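Winter Water at Clonddale
How one allotment site rebuilt its drainage between growing seasons

By Charmaine Adams
2023-01-05

The lower third of the Clonddale allotments sits on silty clay over a compacted layer that begins 14 inches down. In a normal winter the soil there stays saturated until late spring. Plot holders on the upper terraces can sow peas a month before those at the bottom of the slope, and for years the difference was treated as a fact of the site.

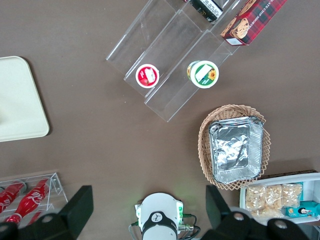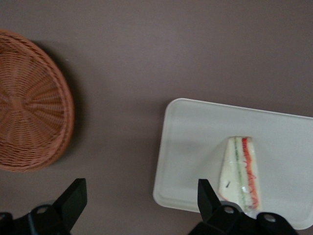 Zodwa Ngubane thinks the drains were only half of the problem, and that growers on the lower plots had been making the rest of it themselves by digging too early. She worked one of those plots for nine seasons. Every spring, she says, people turned the ground while it still smeared on the spade, and every summer they wondered why the carrots forked at the same depth.

The survey bears her out. Before any trench was opened, a steel rod was pushed into the ground at regular points across the site and the depth of first strong resistance was written down. On the upper terraces the rod usually went in past 20 inches. On the lower plots it stopped between 11 and 15, and the shallowest readings were in beds that had been dug by hand or tilled every year. Beds left under perennial crops, mainly rhubarb and currants, gave deeper readings than their neighbors.

Compaction of this type forms when wet clay is worked. The blade presses particles flat at the bottom of the cut and closes the pores that would carry water down. Rain then collects on top of the pressed layer. Roots that reach it turn sideways, and the soil above it loses air for weeks at a time.

The new system has two parts. The first is an interceptor drain along the break in the slope, 188 feet long, which catches water moving downhill through the topsoil before it reaches the lower plots. The trench is 24 inches deep and 10 inches wide, with a fall of one inch in eight feet. Perforated pipe lies on a two-inch bed of washed gravel, wrapped in filter fabric, with more gravel above it to within eight inches of the surface. The remaining depth was filled with the original topsoil and seeded to rye.

The second part is a set of four lateral drains running between plots, each feeding a shallow basin at the southeast corner. Total pipe length, including the interceptor, comes to 617 feet. The basin has an overflow to the roadside ditch, set six inches below its rim.

Fall was the hardest part of the layout. The ground flattens toward the basin, and two of the laterals had less than an inch of drop in ten feet to work with. Tetsuya Hayashi, who set the levels, used a water level made of clear tubing and checked every section of pipe before it was covered. One run was lifted and laid again after a low spot was found near the tool shed. A low spot in a perforated pipe collects silt, and the silt is difficult to flush once the trench has been closed.

The pipe and fabric cost $2280, delivered. Gravel was priced separately. The trenching was done with a narrow-bucket machine in two stretches of dry fall weather, and the spoil was kept in two heaps so that subsoil would not end up on top. That rule was broken on one lateral, where a gray streak of clay still marks the line of the trench.

The growing side of the work is slower. Eleven of the lower plots have agreed to stop digging for three years. Their beds are raised four to six inches with compost, and the paths between them are fixed, so that foot traffic stays on the same ground. A cover crop of cereal rye and winter vetch went in after the squash came out. Rye roots are fine and dense and hold the upper few inches together. For the compacted layer itself, the plan is to sow a deep-rooted forage radish late next summer and let the frost kill it in place.

Yolandi Venter is skeptical of the radish. Her trial bed had good tops and thick roots, but most of the roots met the hard layer, bent, and pushed up out of the soil. She loosened the other half of the bed with a broadfork in a dry week of September, without turning it, and the rod now goes three inches deeper there. Her advice to the lower plots is to fork once, when the clay crumbles, and plant afterward.

Results so far cover one wet spell. Two days after the heaviest rain of the fall, standing water remained on three of the lower plots, all of them west of the last lateral. The interceptor was still running at that point, at a rate of some 239 gallons a day measured at the outlet with a bucket and a watch. Its outflow was clear by the second morning, an indication that the fabric is holding back silt.

A fifth lateral on the west side has been marked out with stakes. Its route crosses an old water line whose depth is not recorded, and that will be located by hand digging in February if the ground is open. Rod readings will be repeated at the same points in spring, before the first beds are planted, and the basin overflow will be cleared of leaves at the same time.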